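How to Clean a White Tabletop Without Making It Worse

I bought a white work table in February, which tells you most of what you need to know about my judgment. White shows coffee, pencil, newsprint and the exact path of every mug. It also shows whatever you used to clean off the coffee. After a few months of ruining and un-ruining mine, I have a routine.

What you need: two soft cloths, dish soap, baking soda, warm water and a pencil eraser. Leave the scouring pad under the sink, where it can dream of frying pans.

Step 1. Clear the top

All of it. Wiping neatly around the tape dispenser gives you a clean table with a tape dispenser-shaped map of last winter.
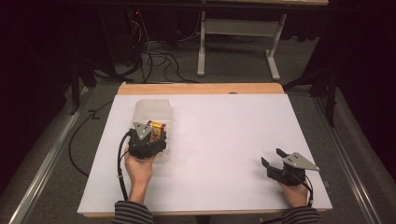
Brush off the crumbs dry before any water gets involved. Wet crumbs become paste, and paste finds the corners.

Step 2. Wash

Put 2 drops of dish soap in 400 ml of warm water. Everyone uses more. Everyone then spends the evening removing a sticky film and blaming the table. Wring the cloth until it stops dripping, wipe in long strokes, then go over it with plain water and dry it at once. Go easy along the edges. If the core is exposed there, water will get in and swell it, and no cleaner sold will fix that.
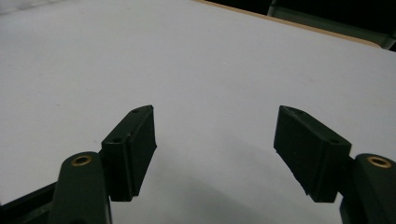

White top, light brown core at the edge.

Step 3. Deal with the marks

Pencil comes off with the eraser. For coffee rings, mix baking soda and water into a loose paste, leave it on for 12 minutes, and wipe gently. My friend Jessie Lamont swears by 3000 grit sandpaper. Jessie Lamont also owns a tablecloth now.
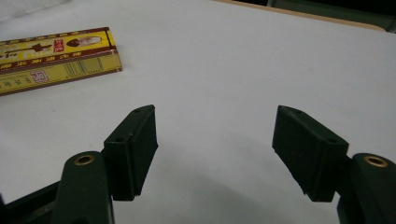

Ink from cheap packaging is the stubborn one. Dab it with rubbing alcohol on a cotton swab, and test a hidden spot first. Dab, don't scrub, or you'll have a larger, paler stain with ambitions.

Step 4. Keep it that way

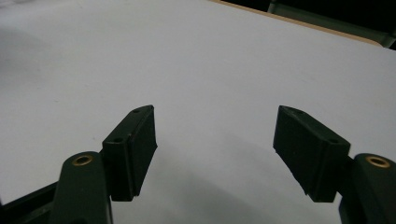

Shine is the thing to watch for. Scrub one spot on a matte top often enough and it goes glossy, and the gloss stays. A plain, pale, matte surface like this one has no pattern to hide behind, so spread your effort over the whole top and skip the polish. Buy coasters. Use the coasters.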